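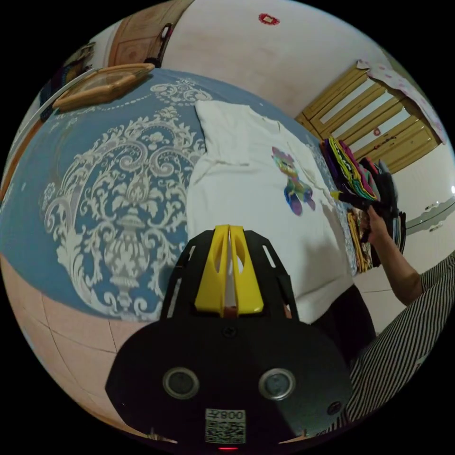 Vinddale guest house, bedroom and laundry check, 20th October
Checked by Ilgın Gündoğdu

Bed made, spread pulled flat – OK. I do love the blue one with the big cream pattern, it makes the whole room look looked after!

Clothes folded and piled – OK. Nice colourful stack, but please keep it back from the edge of the bed or the whole lot ends up on the floor (ask me how I know).

Tray – MOVE. Fine on the bed while you're folding, then back on the side, please.
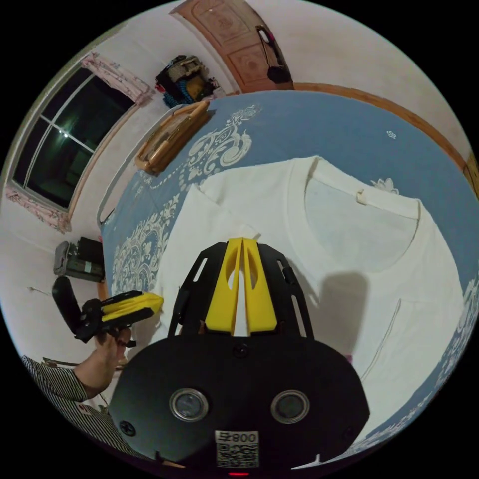 White T-shirts – OK. Lay them flat, collar smoothed out, sleeves in first. Watch for creases, and go easy with the iron near any printed fronts.

Door opens fully – OK, nothing behind it.

Smoke alarm – tested, lovely and loud.

Bedside lamp – FIX. Flex is fraying, so I've unplugged it. Necati, could you bring one of the 2 spares?

Window catch – still stiff, same as in June. Tuncay has the oil.

Next check: Muammer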